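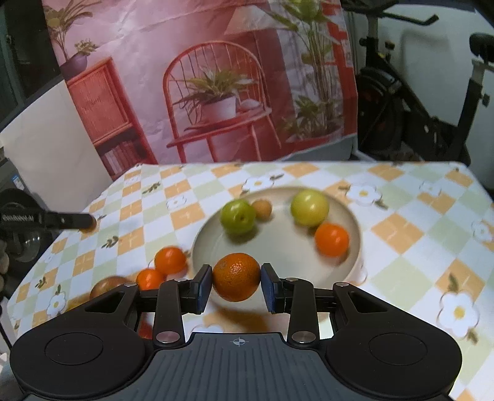 The Arness art fair takes up a former tram depot every February, and the heating appears to have left with the trams. I kept my coat on for all 81 booths, as did most of the dealers, which made it hard to tell who was selling.

Kofler had the best spot, right by the coffee, and filled it with 4 enormous gray canvases. The wall text ran to three paragraphs and used the word "threshold" in each. I liked the smallest one, priced at more than my car.

Things picked up at the back. Jivville, a studio collective from up the coast, had hung 494 small ink drawings of the same harbor wall, edge to edge, and would sell you any one of them as long as you didn't mind leaving a hole. By 3 p.m. there were quite a few holes, and the piece looked better for it.

Toltis showed a video about silence next to the fair's only hand dryer. I sat through it twice, mainly for the bench.

Tickets are cheaper after four. The coat check is free, and I saw one scarf in it.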